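Projet de semestre - Apprentissage par démonstration en cuisine simulée
Rapport final, 29 janvier 2024

Le sujet tenait en une ligne : apprendre à un bras à manipuler un robinet en lui montrant comment faire. Nous avions choisi ce sujet parce qu'il avait l'air court.

Les démonstrations ont été faites en téléopération dans le simulateur Nimri, avec la manette 3D prêtée par l'atelier Halgate. Le guidage à la main, prévu au départ sur le vrai bras, a été abandonné en avril dernier : le bras était réservé par tout le monde sauf nous. L'objectif fixé était de 400 démonstrations. Nous en avons gardé 20 par décor, sur 11 décors, et le lecteur fera la multiplication lui-même.

Les décors viennent du générateur Modolby, qui tire les textures au hasard et n'a manifestement jamais loué d'appartement. Mosaïque brune, marbre foncé, plan en bois orangé, tableau champêtre au mur : tout cela peut tomber dans la même pièce. L'idée est que la politique apprise ne s'attache pas à une couleur. Elle s'y attache quand même un peu.

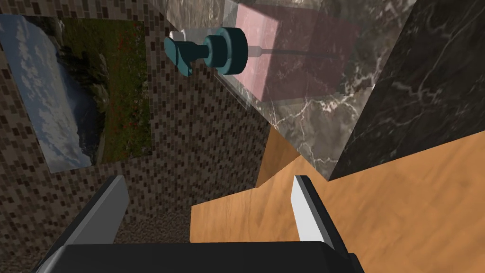 Le plus pénible reste l'approche. Avec la seule vue embarquée sur la pince, on juge mal la profondeur, et nos premières trajectoires hésitent, reculent, repartent. Le réseau a fidèlement retenu les hésitations. Nous avons donc refait 13 séries en imposant une règle simple - pas de marche arrière, sinon on efface.

Les fichiers sont déposés sur le serveur Pernura, dossier « final_v3 ». Le dossier « final » est à ignorer.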